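Posted in March by Jona

The shared workshop at Ukitz keeps its doors open on the last Wednesday of the month, and I went over to see the arm that three of the members are building. The project is called Polier. It started as a kit arm for the home, but little of the kit is left. The base was recut in the shop, and the wrist is on its third version.

Parts have cost 331 dollars so far, which doesn't include the motors they already had. The controller sits in a lunch tin under the bench. They run everything off an old laptop with a cracked hinge.
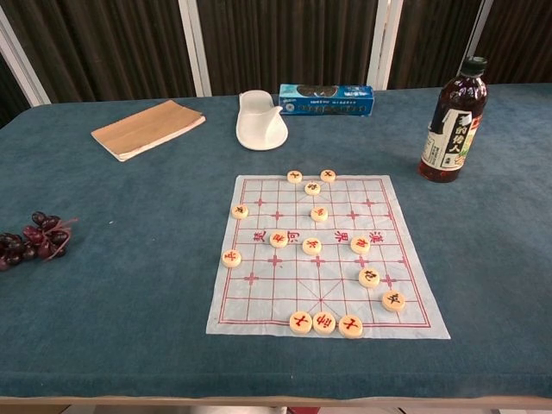

Polier is meant to play board games against a person, and most of the evening's talk was about grip. Flat round discs are hard to pick up when others sit close by, and the builders want to handle xiangqi pieces before trying anything taller. The board they use is a thin paper sheet with a red grid, a little wrinkled, laid on teal felt. A paper sheet can shift if a finger drags on it, so the software looks for the grid again before each move. The felt has some give, too, and they allow for that in the height setting.

They have saved 4000 test grabs and sort them by hand. The usual miss is 5 millimeters to one side, and they blame the elbow joint. A new bearing is on order from Thongsuk, a small parts shop across town.

Parking is behind the building. The stairs are steep and the lift was out when I went. Doors open at 6 and the machines go off at 9.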